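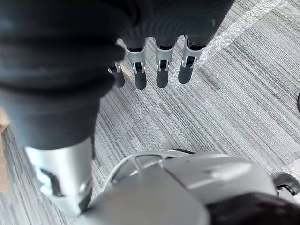
I'm re-covering the bench cushions in our utility room and can't settle on a fabric. The bench is 68 cm deep, the walls are white and the worktop is brushed steel. I had a flat beige cotton in mind, but now I'm leaning towards a dark grey with some padding in it. The grey cover in the photo is the shade I mean, with the same sort of ribbing, and I like it next to the silver. My worry is the creases, as you can see how it folds up. Would a padded fabric do that on a seat as well?
— liv_h

**hadiq**
Depends how tight you pull it. I did 2 seat pads in a quilted grey from Hunar and they lie flat, but I stapled them to a board. Loose covers will always wrinkle a bit at the corners.

**Raghda M**
I'd go with the beige. Dark grey shows every bit of fluff and you'll be out there with a lint roller all winter. We had it on a window seat and I changed it after 4 months.

**hadiq**
Beige in a utility room with muddy boots going past? No thanks.

**Raghda M**
It goes in the wash. Padded fabric takes two days to dry, at least ours did.

**lama.issa**
Are the ribs going front to back or side to side? I ran mine side to side and they sagged in the middle. Front to back was better when I redid it.

**liv_h**
Hadn't thought about direction. They'd be loose covers with a zip, so no stapling. The foam is 3 years old and still firm.

**lama.issa**
Then cut the cover slightly smaller than the foam, a centimetre less each way. That got rid of most of my creases.

**Raghda M**
Still say beige, but do wash the grey before you cut it. Mine shrank.

**liv_h**
Will do. I've ordered a sample of the grey from Grisero and I'll put it on the bench for a week before buying the rest.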